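Talks > Robotics evening > Speaker notes

Two grippers, one brush: what we found out swapping fingers on a small two-arm cell

(Slide 1, title. Wait for the door to close. Water on the left.)

Hi everybody, thanks for sticking around past the pizza. I'm Renu Goel, I work on end effectors at Sketuvari, and for the next half hour I'm going to talk about fingertips. That's it, that's the subject. If you came for the legged stuff, that's the room across the hall and I won't be offended.

Quick thank-yous before I forget, since I always forget: Tae-yang Hong wrote the controller side, Lalit Maurya built the cell and rebuilt it twice, and Oleksandra Levchenko scored every single run we did. She's in the second row. Please buy her a drink.

(Slide 2, the question.)

So last December we had two sets of fingers on the bench. One was the Mamier, which is a stiff finger with a shallow groove down the middle. The other was the Revus, softer, a bit wider at the tip, with a rubbery pad you can peel off and replace. Both bolt onto the same wrist. The vendor sheets for both say "general purpose," and you know how much that tells you.

We wanted to pick one and buy a lot of them. My boss wanted an answer in a week. It took a good deal longer than that, and I'd like to save some of you the same trouble.

(Slide 3, why tools.)

Most gripper comparisons I've read use blocks, cups and fruit. Fine. You pick it up, you put it down, you count. But the customers who call us want the robot to use something. Wipe with a cloth. Scoop with a scoop. Sweep with a brush. And holding a thing while it pushes back on you is a whole different business from holding a thing in the air! A grasp that looks rock solid while you're hovering can roll the second the tool touches the floor.

So we picked sweeping. One arm has the brush, there's a mess on the floor, there's a basket. The other arm helps or stays out of the way, depending on the run. It's a dumb little chore and I've come to love it.

(Slide 4. Let them look at it for a second, then keep going.)

The part I want you to think about is the angle. When you sweep with your own hand you tilt the brush without thinking, your wrist gives a little, your fingers give a little. Our arms don't give you much of that for free. You either get compliance from the controller, or you get it from the fingers, or the brush handle starts turning in the grip.
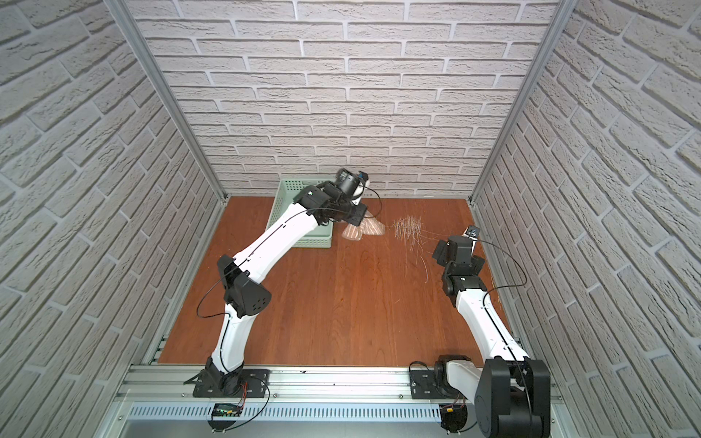 And that rolling was our number one failure with the Mamier fingers. Not dropping. We hardly ever dropped the brush. What happened is the handle rotated in the groove a little on each stroke, and by the fourth or fifth stroke you were sweeping with the side of the bristles. The arm had no idea. Joint positions perfect, gripper width perfect, brush pointing at the wrong wall.

Tae-yang's first reaction was to squeeze harder. Everybody's first reaction is to squeeze harder. We went up in steps until the servo was complaining, and yes, the rolling got better, and then the gripper got hot and we had to stop between runs. I wouldn't do it that way again.

(Slide 5, numbers. Don't read them all out. Really. Don't.)

Okay, how we ran it. We did 200 sweeping runs, 100 with each set of fingers. Same brush, same straw-type fibers for the mess, same basket. Oleksandra scored from the recordings without being told which fingers were on. You can kind of tell from the shape of the tip, so I'm not going to stand here and call it a blind test. Nest Price asked me about that at the practice run and Nest was right.

With the stiff fingers, the brush rolled far enough to spoil the stroke in 36 of the runs. With the soft pads it happened so seldom that I'd want more runs before I gave you a figure. What I can say is that we stopped worrying about it.

(If someone asks about success rate overall: it depends on what you call a clean floor. We argued over that for days. Say so, move on.)

(Slide 6, the catch.)

Now before you all go order the soft ones. The pads wear. Sweeping is rough on them because the handle is working back and forth in there the whole time. We started seeing a shiny patch on the inside face, and after that the rolling crept back in. Swapping a pad takes a couple of minutes with tweezers and some swearing. If you've got one cell, who cares. If you've got a lot of cells, somebody's whole afternoon is pads.

The other catch is small stuff. We tried having the second arm pinch at stray fibers, and the wide soft tip was pretty hopeless at it. It mashes them flat and comes up with nothing. The stiff finger did much better, you get a real edge to pinch with. So for a while Lalit ran mixed fingers, soft on the sweeping arm and stiff on the helper, and that's how we still run it today. It means two sets of spares in the drawer. I've made my peace with that.

(Slide 7, cameras. Speed up if it's past 7:40.)

A word on cameras, because half the emails I get are about cameras. We have one on each wrist and a fixed view of the workspace. I went in thinking the wrist view would carry us. For picking up the brush, it does, it's great. For sweeping, the brush sits right there hogging the view and you can't see much of what you're sweeping. The fixed view is from a steep angle and it gets glare off the floor panel, and it was still the one we leaned on for the strokes.

Glare, by the way! Please look at your floor before you blame your model. We lost a chunk of a week to the middle of the floor panel looking washed out. We moved a lamp. That was the fix. I'd like that week back.

Cables too. Any cable that runs up an arm needs enough slack for the wrist to turn, and then the slack swings around and gets into somebody's view. We tied ours back tight at first and the wrist started fighting the cable at the end of a long stroke, and it looked exactly like a bad grasp in the data. So we gave it the slack back and live with the loops.

(Slide 8, controller.)

Tae-yang wants me to be fair to the controller, so here goes. We compared plain position control against a softer setting where the arm is allowed to be pushed off its path a little. With the soft fingers there was hardly any difference that I could see. With the stiff fingers it helped plenty, the rolling came later in the run and sometimes didn't come at all. So if you already own stiff fingers, go mess with your gains first. It's free. Start low, and keep a hand near the stop button, because a floppy arm with a brush in it will flick stuff all over the place.

We ran the loop on an Agarwal board for the first half and then moved it to a regular desktop. I know people have feelings about this. For sweeping speed it made no difference we could find, and I was sick of flashing the thing.

(Slide 9, what I'd do with your money.)

If you're setting up something like this and you asked me in the hallway, I'd tell you to buy one pair of each and tape over the spec sheets. Pick the worst tool your customer has, the one with the skinny slick handle, and run that one first. Log the angle of the tool, any way you can. We stuck a stripe of tape on the end of the handle, and a stripe of tape told us more than the gripper feedback did. And run long. Our first tests were three strokes each and both sets of fingers looked wonderful.

The total bill for fingers and pads over the whole project was $800, in case your boss is like my boss.

(Slide 10, still open.)

Things I don't know yet. I don't know how any of this goes with a damp mess. I don't know if a groove cut into the soft pad would get us the best of both, Lalit has a drawing and we haven't made it. And I don't know how much of the wear is our brush in particular, so if anybody here sweeps with something else, come find me, I'd love to trade notes.

(Questions. Repeat each one into the mic. If the clip won't play, skip it, the recordings are on the stick in my bag. Hand the mic to Tae-yang for anything about gains.)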